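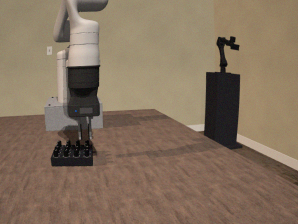

Can you build a robot arm in a shared workshop without spending a fortune?

A small one is well within reach if you can get at a 3D printer, a soldering iron and a decent bench, and if you're willing to do a lot of your practising on a computer before you switch any motors on. The arm in this story cost £300 in parts, and most of that went on the joints.

I should say straight away that I went to Bustenham expecting to stay for an hour. The workshop is called Castaño, it sits up a flight of concrete stairs behind a tyre place, and it smells of cut pine and hot plastic. I left when they were stacking the chairs. By then I'd been allowed to drive the arm myself, I had knocked a mug of pencils across the bench with it, and I was pricing up motors on my phone all the way home.

The arm is called Emov. It's the work of Marleny Inga and Kevin Marulanda, with a steady stream of help from whoever happens to be in. It reaches 420 millimetres from its shoulder, it has a two-fingered gripper printed in grey, and it moves with a soft purr that I could have listened to all afternoon. There's a plywood base with one corner nibbled away where it once tried to leave the bench (more on that in a minute).

Two workshops at once

What I hadn't understood before I climbed those stairs is that Emov really lives in two places. One is the bench by the window. The other is a simulated room on Marulanda's laptop, with beige walls, a wood floor and a light switch that does nothing at all. Different arms can be loaded into it and tried out, big ones as well as small ones, and Inga likes to run a job with a big arm first and then see what has to change for a little one. A peg board is a favourite. So are gauges.

"You can be as daft as you like in there," Inga told me. "Drive it into the floor. Drive it into the floor again, faster. Then you fix the sum you got wrong and nothing's on fire."

She had good reason to bring up the floor. The first version of Emov's control program had a minus sign where a plus should have been, and on its very first outing it swung smartly backwards, hit its end stop, and walked its own base across the bench in a series of little hops. The clamp that should have held it was in a drawer. It went over the edge, landed on one corner and went on trying to complete the move while lying on its side. Marulanda has kept the cracked elbow bracket and uses it as a paperweight.

They started simulating in the same week. The rule now is that a new move has to run 1000 times on the laptop, each with the target shifted by a random smidge, before it gets anywhere near the real motors. That sounds like a penance, but the machine does it overnight. You come in, put the kettle on, and there's a list waiting for you with all the failures at the top. I watched Inga read one over toast and she was as happy as anybody with a Sunday crossword.

Pegs, and why they're so annoying

Getting a gripper down over a peg looks like nothing. Your hand has done harder things before breakfast. But think about what you do when you pick a pen out of a pot: you come in at a slant, your fingers bump something, they slide, they close. Most of the job is done by touch, and a cheap arm has hardly any. So the arm has to be in the right place to begin with, and square to the job, and then come straight down without leaning.

It's the leaning that catches you out. Every joint in Emov has a tiny bit of slack in it, and the slack at the shoulder is multiplied all the way down to the fingertips. On the real arm you can feel it if you take hold of the gripper and waggle (I was invited to waggle). Inga measured the play in each joint and typed the numbers into the simulation, so that the pretend arm is sloppy in the same places as the real one. I love this. It's so much cleverer than pretending the slack isn't there, and it cost her an evening with a ruler and a bit of string.

The gearboxes came from a firm called Sonden, bought as a mixed box of returns. Some were lovely. One had a tooth missing and clicked once every turn, and they used it anyway, in the wrist, for most of the spring. It's now been replaced with a printed one that has outlasted two of the metal ones. The printed gripper fingers have been redrawn more often than anything else on the machine: the early ones were too bendy, the next lot were stiff but skidded, and the present pair have strips of bicycle inner tube glued along the inside faces. The glue took longer to get right than the fingers did. Contact adhesive, scuffed both sides, left overnight under a pile of books. Superglue goes brittle and lets go at the worst moment.

Reading the dials

The second job is my favourite, because it's the sort of thing you might have a use for. Inga's allotment neighbours share a water tank and a greenhouse with old round gauges on them, and she wondered if a small arm could be taught to go along a panel, look at each gauge in turn and tell you which pointer is where. And then, if you ask it nicely, put a finger next to the one that wants attention.

In simulation the gauges come as a panel laid on a tabletop, with the camera looking straight down. You can set the pointers any way you please. Start with a whole row all the same, see that the program agrees with itself, tilt the next row a bit more, and carry on. Shadows go in as well. Marulanda was keen on the shadows, having found that the first gauge reader worked beautifully until the sun came round to the workshop window, at which point it announced that every needle was at zero.

The awkward part is the gripper getting in its own way. As soon as the fingers come in over the panel they hide part of what the camera needs to see. The program has to remember what was under there from a moment ago, or else back the arm off and take another look. Emov does the second, and it does it with a small dip backwards that makes it look as though it has thought better of something.

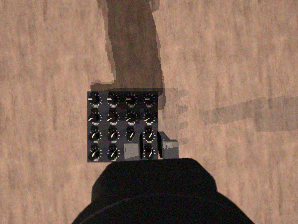 Yesenia Rengifo would start with the cable. She has watched plenty of home-built arms go from perfect on the screen to hopeless on the bench, and in her view the culprit is nearly always the bundle of wires running down the outside, "which pulls one way in the morning and another way after lunch, and which is never in anyone's model". Her advice is to tie it down at every joint with a loop to spare, then move the arm by hand through everything you'll ever ask of it, before a single line of code.

They've taken that to heart. Emov's wires now run through a length of knitted sleeve with a fat loop at the elbow, and it did make a difference: the arm used to come to rest a shade to the left of wherever it was sent, and now it doesn't. I asked Inga how long they'd been chasing that in the software. She asked me not to print it.

If you fancy one

You don't need to build the whole thing. Zorica Golob, on the next bench, has made just the gripper and mounted it on a broom handle, and she's learning a huge amount from opening and closing it on eggs. Lorena Medina has gone the other way and has no hardware at all yet. She's got the simulated room, a loaned laptop and a notebook full of joint angles, and her arm was the best-behaved of anyone's when I visited.

For a full build, the list goes something like this. Six geared motors with position feedback, and pay for the good ones at the shoulder and elbow. A power supply with plenty in hand, plus a big red stop switch wired so it cuts the motors and leaves the computer running. A board to talk to the motors. A webcam on a stand that doesn't wobble when somebody shuts the door. A base you can bolt down. Print the links thick and slow, with the layers running along the arm instead of across it, as the across ones snap. Inga's shoulder link takes a whole night to print, and she does it at the workshop so it doesn't keep her awake.

Free simulators are easy to find and most will run on an ordinary laptop if you turn the prettiness down. Begin with somebody else's arm, a ready-made model, and get it to hover over a block and stay there. That alone kept me busy for two evenings. Then bring it down a little. Then a little more. When you can do that without clipping anything, move the block and see how much of your cleverness was luck. (In my case, the lot.)

Keep fingers, hair and scarves away from the real one, stand to the side the first time you run anything new, and have someone else's hand on the stop switch. Even a light arm can give you a proper rap across the knuckles. Marulanda showed me his.

Emov's latest log had reached run 437 of a new gauge routine when I packed up my things, with the laptop fan going like a hairdryer and the real arm parked beside it under a tea towel. Inga had already started drawing a fourth pair of fingers, narrower at the tips so they'd hide less of the panel. She wants them fitted by September. Castaño is open in the evenings from seven, and there's a spare bench by the sink.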